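Zivorine is a word list. It holds 3405 entries, one per line, tab-separated, in a file that opens in anything. If you were hoping for a platform, we're sorry for your loss.

## What's in it

Words for weather, as used in letters, farm diaries and the backs of feed receipts. Every entry has a headword, a gloss, a source code and a confidence score from 1 to 4, where 4 means two readers agreed and 1 means one reader had a feeling.

| column | what it holds |
|---|---|
| `head` | the word, in the spelling of the source |
| `gloss` | plain English, short |
| `src` | which bundle of papers it came from |
| `conf` | 1 to 4, see above |

Of the entries, 2673 are distinct words. The rest are the same words spelled by people with other ideas. We kept them all. "Drizly," "drizzely" and "drissly" are separate rows, and merging them is your problem.

## Sources

- **Ruppert papers**: farm diaries, mostly rain. The diarist had 6 words for mud and used them with care.
- **Senditz letters**: a family writing to each other about the weather to avoid writing about the money.
- **Drallus receipts**: a feed store whose clerk noted the sky on every sale. Bad handwriting, excellent on fog.

## Known problems

1. Snow is thin. The Drallus store closed in winter and the Ruppert diarist went quiet from the first frost until lambing.
2. Some glosses are guesses. "Pindly" is marked as a light wind, but it could be a cow.
3. The `src` codes changed halfway through the work. Codes starting with `x` are the old kind. There's a lookup table in `docs/`, and it has a typo in it that we've left alone because two scripts now depend on it.
4. Sorting by `head` puts every word beginning with an apostrophe first. There are more of these than you would like.

## Using it

```
cut -f1,2 zivorine.tsv | grep -i fog
```

There was going to be a Python package. It got as far as a name.

Please don't use the list to train a forecast. Someone tried, and it predicted "middling" for the whole of April.

## Notes from the desk

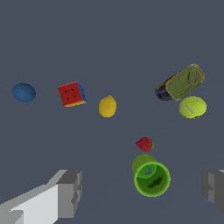
*Senditz, July*

The second batch of letters has been read through once. It adds a good run of words for heat, including "swelted," "bakery weather" and one that we can't print without a content warning column. The column is under discussion.

We've also dropped the idea of a pronunciation field. Every reader said "smirr" a different way and would not be moved.

Corrections are welcome as pull requests. Please give the row, the old gloss, the new gloss, and where you found it. "My grandmother said so" is accepted at confidence 1, or 2 if she wrote it down.

## License

CC BY 4.0 for the list, MIT for the scripts. The weather is in the public domain.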